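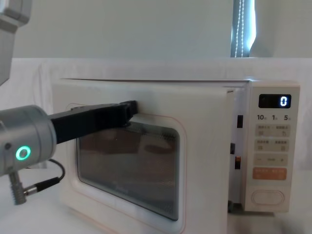 White countertop microwave, door slightly ajar.

Prollside Kitchen Gardeners list
Re: what to do with all this parsley
From: Lucienne Deschamps
Mon 5 October
2 minute read

On the list, Wilfredo Policarpio wrote:
> The parsley has gone mad and so has the sage. I hung bunches
> in the shed last September and they went gray and tasted like
> hay. Is there a better way? I don't own a dehydrator and I'm
> not buying one. Also, has anyone saved seed from the flat-leaf
> kind?
>
> Wilfredo

Wilfredo, yes yes yes, there is a better way and you'll love it! I gave up on the shed years ago. Parsley wants to dry fast. Hang it up for weeks in damp fall air and you lose the color first and then the taste, and by the time it crumbles there's hardly any point in keeping it.

I pick in the late morning, once the dew is off, and strip the leaves from the stalks (stalks go in a bag in the freezer for soup). Wash only if you must, and then roll everything up in a dish towel and leave it while you have a coffee. One loose layer of leaves between two paper towels, 30 seconds in the microwave, look, turn them over, then shorter bursts until they feel like thin paper. Stay right beside it the whole time, please. A few leaves go from nearly done to scorched very quickly. 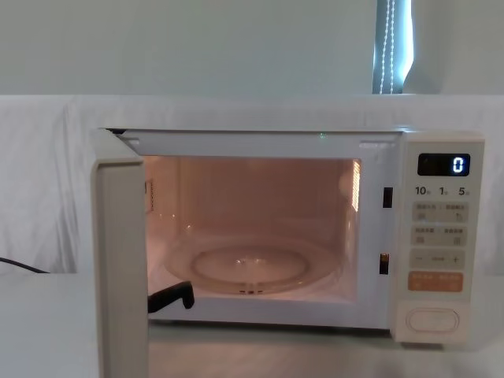

Do all herbs dry well this way?

Parsley, sage, mint and celery leaf do very well. Basil turns dark and loses most of its smell, so freeze it chopped in a little oil, and keep chives for the freezer too.

Sage takes longer than parsley because the leaves are thick, and I cut the big ones in half down the middle rib. The smell is wonderful, by the way - the whole house smells like stuffing for a day. Let everything cool all the way on a rack before it goes in a jar, then check the jar the next morning. If there's any mist on the glass, tip it out and give it another short turn.

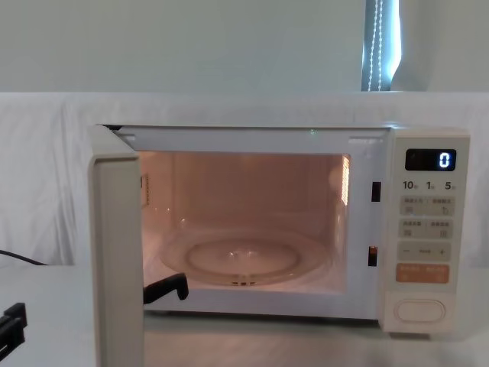
As for seed, flat-leaf is easy but you need patience. It won't flower until its second year, so leave your two or three best plants standing over winter and put some straw around them. Ryan Blackburn saved his from a row down at Birkett and got so much that he was handing out envelopes all spring. I sowed 126 of them in trays and had more seedlings than I had windowsill!

Store the seed somewhere cool and use it within a couple of years. Parsley seed doesn't keep its strength the way tomato does, and it's slow to come up even when it's fresh. I soak mine overnight.
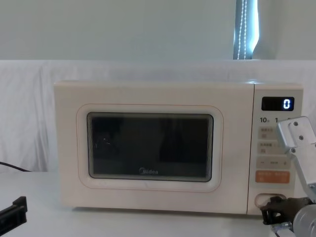 And if you still have too much after all that, make green salt. A big handful of fresh parsley, a smaller one of sage, 200 grams of coarse salt, all chopped together on a board until it looks like wet sand, then spread on a tray to dry. I put it on potatoes, eggs, roast squash, popcorn... Colin Marsden puts it on buttered toast and I can't argue with him.

Bring a bag of that sage to the next swap if you have any left, I want to compare it with mine.

Lucienne

Recent on this list
- Green tomatoes, again (Liam Cropper)
- Garlic for planting, who wants to split an order?
- Leaf mold bins at Grilby
- Storing squash without a cellar

Contact the list owner | Copyright Prollside Kitchen Gardeners | Back to top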